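Zastoton lists season 2 of a series in a different order than my discs

Television > Series and episodes > Numbering and air order

Amna Memon
Posted Jun 26, 2026

I have the disc set of a western drama called Sethi and I also watch it through Zastoton. Season 1 matches in both places. Season 2 doesn't. On the discs the two-part river story is episodes 3 and 4. On Zastoton the first half is episode 3 and the second half is episode 6, with two standalone stories between them. Episode 5 on the discs is missing from the service entirely, unless it has been retitled.

I keep a local library of my own rips and the file names follow the disc order. The library software pulls its metadata from an online database that follows the Zastoton order, so the titles and plot summaries land on the wrong files. Renaming by hand works until the next refresh, which overwrites everything.

What I need to know:
Which order did the producers intend?
Can the library be told to use disc order for one series only?
Is the missing episode a rights problem or a cut?

The runtimes don't help much. Almost every episode is 40 minutes give or take the recap.

Dito

Just watch them in whatever order the app gives you. They're mostly separate stories. The river one makes sense either way, I didn't notice a problem.

Hammad Khokhar

It makes a difference for the river story, where the sheriff is injured in the first half and walks normally in both standalone episodes if you follow Zastoton.

There are three orders in circulation for season 2.

Production order. Each episode has a production code in the end credits, on the card after the music clearances. The codes for the river story are consecutive, so it was shot as a block. Production order reflects the shooting schedule and is a poor guide to story order anywhere else in the season.

Broadcast order. The original channel held back the second half of the river story by several weeks in January and filled the gap with the two standalones. Zastoton took its listing from the broadcast log and has never changed it.

Disc order. The showrunner says on the commentary for the season opener that the discs restore the scripted sequence. That is the closest thing to a statement of intent you will get. Use the disc order.

On the missing episode: it isn't retitled. The disc version has a dance hall sequence with a licensed song over it. The song is credited on the disc and the episode is absent from every streaming listing I have checked, so music rights are the likely cause. I have no confirmation of that. The disc version is uncut as far as I can tell.

For the library, do the following.

Open the series entry, not the season. Go to the edit panel and find the episode ordering setting. It will be set to "aired." Change it to "DVD" and save. The setting applies to that one series and leaves the rest of the library alone.

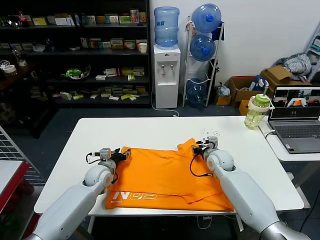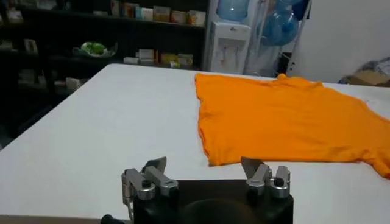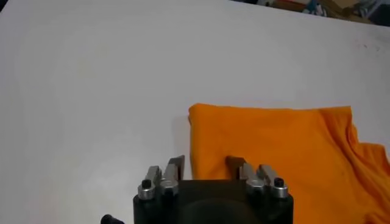
Then refresh the metadata for the series once, with "replace existing" turned on. If the titles are still wrong after that, the database entry has no disc order filled in for season 2. In that case lock the title, summary, and episode number fields on each affected file. A locked field survives a refresh. Unlock them later if someone fills in the disc order.

Check the specials as well. The recap show is special 1 in one order and episode 0 in the other, and it will sometimes take the slot of the season opener. If it does, move the file into its own specials folder before you refresh.

Amna Memon

The ordering setting was on "aired" as you said. Changed it and refreshed, and episodes 1 through 8 are now right. Episodes 9 and 10 were still swapped, so I locked those two. The recap show had not moved.

I'll leave the thread open in case anyone can confirm the song.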